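Fold the Shorts Too! Getting a Week of Laundry Off the Table and Into the Wardrobe

Apr 20, 2024

I used to leave shorts for last. Jeans are easy, sweaters are satisfying, and then there's that slippery little heap at the bottom of the basket that ends up stuffed in a drawer. Well, no more! Shorts fold up beautifully once you get them flat first, and I'm now a bit obsessed.

Start with the surface. A bed is too soft and too low (my back complains after ten minutes), so I fold on a padded table with a cotton cloth over it. The padding keeps things from sliding around, and a printed cloth is so much nicer to look at than a bare board. Mine gets washed with the sheets. If yours shifts, put a few safety pins underneath, well away from where your hands go.

Next, the order. Heavy things go first and make the bottom of the stack: denim, then anything thin, then knits on top where they won't get squashed. Keep the stack at one end of the table and leave yourself the rest to work on.

Now for the shorts. Lay them down and spread the legs apart before you try to fold anything. Run your palm from the waist out to each hem, and pull the hems straight with your fingertips. The middle always wants to bunch up where the seams meet, so reach in and tug that part flat.

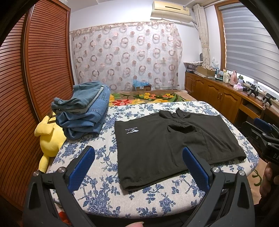 Dark shorts spread over the blue rose cloth, with the middle still to be smoothed. Denim at the bottom of the stack, teal knit on top.

Once they're flat, bring one leg over the other so the outside seams line up. There will be a pointy bit sticking out at the crotch. Tuck it in and you have a neat rectangle! Fold that in half from hem to waist, or in thirds if your shelves are shallow like mine. Stretchy sports shorts do better in thirds, and you can stand them on edge in a drawer like file folders.

A few more things I've picked up:

Empty the pockets before the wash, and check again at the table. I found a very clean bus ticket in December.

Fold jeans with the back pockets facing out. They stack flatter and you can tell the pairs apart.

Never hang a heavy knit. The shoulders grow little horns and it takes a good steaming to get them out.

Louvered wardrobe doors are wonderful for airflow but they do collect dust, so wipe the slats with an old damp sock over your hand before you put clean clothes away.

Limit each stack to 12 pieces. Any taller and it leans, and then you pull out one T-shirt and the whole thing comes with it.

I keep a Deketti shelf divider between the shorts and the jeans, though a piece of stiff cardboard did the same job for years. Next up I'm tackling fitted sheets (yes, really!), so send me your tricks if you have any.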